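Print | E-mail

Grip Claims

Jerkberg says its new two-finger gripper will pick up anything you'd find on a living room floor. I've heard that before, usually right before somebody hands me a sock.

Ohemaa Ackah ran it against the older Elteo at Quaye over nine days in March. 870 tries, and the Jerkberg won by 34 grasps. For a hand that costs four times as much, I'd want more. Ackah blames the controller. Bernice Ofori, who wrote the controller, blames the fingers. 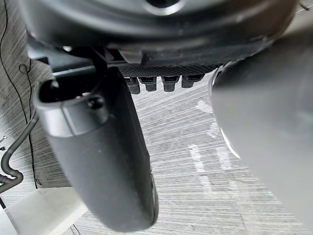

Neither has tested the two apart, so I'm keeping my money for now.

Contact us | © 2025 Gindano | Back to top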